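Bimanual table rig: parallel fingers vs. adaptive fingers for dish handling
Forum: End Effectors and Tooling
7 replies

railmount_b
Posted 9:14 am

I have two six-axis arms on a shared rail and need to settle on one gripper type for both before we start the long runs in November. The candidates are the Tresunport parallel gripper (flat plates, short fingers) and the Atel adaptive gripper (two-link underactuated fingers). The task is clearing a place setting: small dishes and a bowl off a tray and into a peg rack, chopsticks to a bin, then a wipe.

So far I have 164 trials on each gripper, teleoperated, same operator, same order of objects. Summary:

Tresunport, round dish from tray: reliable if the finger gets under the rim on the first approach. If it doesn't, the dish slides and you chase it.
Tresunport, release between pegs: good. The fingers are narrow enough that they don't foul the neighboring pegs.
Atel, round dish from tray: better than the parallel gripper. The distal link wraps the rim without much help.
Atel, release between pegs: poor. The fingers need room to open and the pegs don't leave any.
Chopsticks: both bad. The Tresunport is less bad.

Controller is Savia on both arms, position mode with a current limit on the gripper axis. Wrist cameras are one per arm, mounted on top of the gripper body and tilted down toward the fingertips.

I'm leaning Tresunport. I would like to hear from anyone who went the other way.

tendon_creep
Posted 9:52 am

Went the other way two years ago and stayed there. Your release problem is a rack problem. A rack with wider peg spacing costs almost nothing compared to a pair of grippers, and the grasp is where the failures are expensive. A dish that gets stuck on a peg is an annoyance. A dish that leaves the fingers in transit ends the run.

Also, 164 trials with one operator tells you which gripper that operator likes.

railmount_b
Posted 10:20 am

The rack is fixed. The whole point of the setup is that the arms deal with ordinary kitchen items, and if I start picking racks to suit the fingers I may as well pick the dishes too.

The operator point is fair. I'll have a second person repeat a block on each.

More detail on the layout, because it affects the answer. The tray sits between the arms. The rack is on the left arm's side, so the left arm does all the insertions and the right arm works over the tray. The right arm therefore almost never needs to release in a tight space, and the left arm almost never needs to pick from a flat surface if the handoff works.

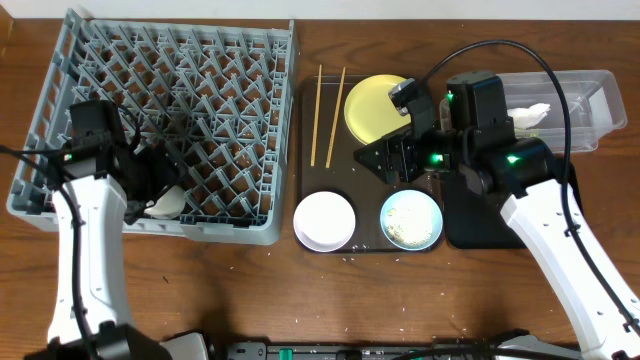
With that split, a mixed pair starts to look reasonable: Atel on the right, Tresunport on the left. I resisted it at first for the sake of spares. Two finger designs means two sets of pads, two calibration files and two sets of gripper limits in Savia. It also breaks any policy that assumes the arms are mirror images.

plate_and_shim
Posted 10:41 am

Mixed pair is what I run. Some notes.

The calibration files are not the burden you expect. You write each one once. The burden is the handoff. A parallel gripper receiving from an adaptive gripper has to find flat contact on a rim that the other hand is holding at whatever angle its links settled into. Our first week was mostly that.

What fixed it was commanding the giving hand to a fixed wrist pose before the receiving hand moves at all. It adds time. We accept the time.

Check your cable slack as well. When the right arm reaches across, the gripper cable wants to be long enough to clear joint four and short enough to stay out of the wrist camera. We tied ours off at one point on the link and let the rest arc over the top.

tendon_creep
Posted 11:05 am

Or don't hand off. Put the adaptive gripper on the left, pick and insert with the same hand, and tilt the dish before insertion so that the opening finger moves along the slot and not across it. I have done this with the Atel on a rack with diamond-pattern pegs. It works if the approach angle is held within a few degrees.

railmount_b
Posted 11:30 am

I tried the tilted insertion over lunch hour yesterday. It does work on the outer rows. On the inner rows the motor housing gets too close to whatever is already racked. I could load from the far side first and work outward, but then the order is dictated by the gripper and we lose the variation we want in the data.

loopgain
Posted 12:16 pm

Has anyone here run these at different current limits? The Tresunport at 400 mA holds a small ceramic dish well for me, but it will also push a light plastic bowl out of round. At 318 mA the bowl is fine and the ceramic starts to rotate in the pads. I ended up switching limits per object, and I don't love it.

Rice and similar small stuff is the other thing. Grains get onto the pads and the friction drops a lot. If your bowls have anything in them, wipe the pads between episodes or your later trials are measuring something else.

plate_and_shim
Posted 12:33 pm

Seconding the pad wiping. On the current limit, try softer pads before you go per-object. The Âu silicone pads fit the Tresunport fingers with a small shim, and with those on I use one limit for everything. They wear faster. I change them every 2,000 cycles, and by then the corners are visibly rounded.

tendon_creep
Posted 1:10 pm

Pads that need changing every 2,000 cycles are another argument for adaptive fingers. Mine are on the original set.

plate_and_shim
Posted 1:18 pm

Yours are hard rubber and you aren't lifting glazed dishes by the rim with two flat plates. Different contact, different wear. I don't think the two numbers can be compared.

railmount_b
Posted 2:47 pm

Plan for the next block, then:

Right arm Atel, left arm Tresunport with the Âu pads.
Fixed wrist pose on the giving hand before handoff.
Single current limit per gripper, no switching.
Pads wiped between episodes.
Two operators, order of objects shuffled.

I will also run a smaller set with Tresunport on both sides as a baseline. Drop in transit and failed insertion get logged separately this time, which answers part of the first objection. In my first set they went into the same column.

loopgain
Posted 3:02 pm

Log rotation in the pads too if you can see it from the wrist camera. On my rig the camera looks almost straight down the fingers and a few degrees of dish rotation is hard to read. A fixed camera from the side picks it up much better.

tendon_creep
Posted 3:26 pm

I still think you will end up with adaptive on both. Post the insertion numbers by row when you have them, inner and outer separately.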